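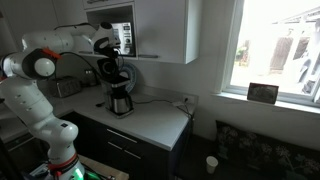 Figure 7. Coffee maker on the counter, with the carafe on its base plate and the cord run to the wall outlet.

7. Coffee Station

This section covers placing, filling, and cleaning the drip coffee maker in the Drukcombe shared kitchen. Read it before you use the machine for the first time. The microwave is covered in section 9.

7.1 Where the coffee maker goes

The coffee maker stays on the white countertop, below the wall cabinets. Move it only for cleaning.

1. Set the machine on a dry, level part of the counter with the carafe facing the room.
2. Check that the filter basket can swing all the way out without touching anything.
3. Run the cord along the counter to the outlet on the backsplash. Do not let it hang over the drawers.
4. Plug the cord directly into the outlet. Extension cords are not allowed in this kitchen.
5. Leave a gap between the coffee maker and the toaster.

Note: Plates may be leaned against the backsplash, but take them out from behind the machine before you brew. Steam leaves a film on the glaze.

CAUTION: Do not run the coffee maker with the cord lying across the toaster slots or touching the toaster body.

7.2 Before first use

A new or stored machine has to be rinsed out.

1. Wash the carafe and its lid in warm water with dish soap. Rinse both.
2. Fill the water tank to the top mark with cold tap water.
3. Close the filter basket with no filter and no coffee in it.
4. Put the carafe on the base plate and switch the machine on.
5. When the water has stopped running, switch off and pour it out.
6. Repeat once with fresh water.

7.3 Making a pot

1. Swing out the filter basket and remove any used filter.
2. Put in one paper filter. Fold the seam flat so the paper sits against the wall of the basket.
3. Add ground coffee. Use nine level scoops for a full pot. The scoop is kept in the Lūse coffee tin.
4. Push the basket back in until it clicks. If it does not click, the filter is usually caught in the hinge side.
5. Fill the tank with cold water. Do not go past the top mark.
6. Place the carafe, with its lid on, under the basket.
7. Switch on. A full pot takes around 9 minutes.
8. Wait for the dripping to stop before you take the carafe away.

CAUTION: The basket holds hot water for a short time after brewing. Do not swing it out while it is still dripping.

CAUTION: Never put the carafe in the microwave. It is stainless steel.

Note: You cannot see the coffee level through the carafe. Lift it to judge how much is left before starting another pot. Brewing onto a half-full carafe will overflow onto the counter and can run down into the top drawer.

7.4 After use

1. Switch the machine off.
2. Throw the filter and grounds in the compost pail. Grounds do not go down the sink.
3. Rinse the basket and the carafe. Leave the carafe lid off so it can dry.
4. Wipe the counter, including the front edge. Coffee stains show quickly on the white surface.
5. Wipe the drawer handles if they have been splashed.

Do not put the carafe in the dishwasher. The basket may go in the top rack.

7.5 Descaling

Descale when brewing becomes noticeably slower, and in any case every February.

1. Fill the tank with one part white vinegar and two parts water.
2. Run half of it through, switch off, and let it stand for 30 minutes.
3. Run the rest through.
4. Run two full tanks of clean water.

7.6 Problems

Machine does not switch on: check the plug, then try another appliance in the same outlet. If that does not work either, report the outlet.

Water on the counter: check that the carafe is centered and its lid is on.

Grounds in the coffee: the filter has folded over. Use a new one.

Report other faults to Nobuhle Kekana, extension 1333. Replacement filters and carafe lids are ordered through Cotorard by Tõnu Hunt.

Section revised 5/14/24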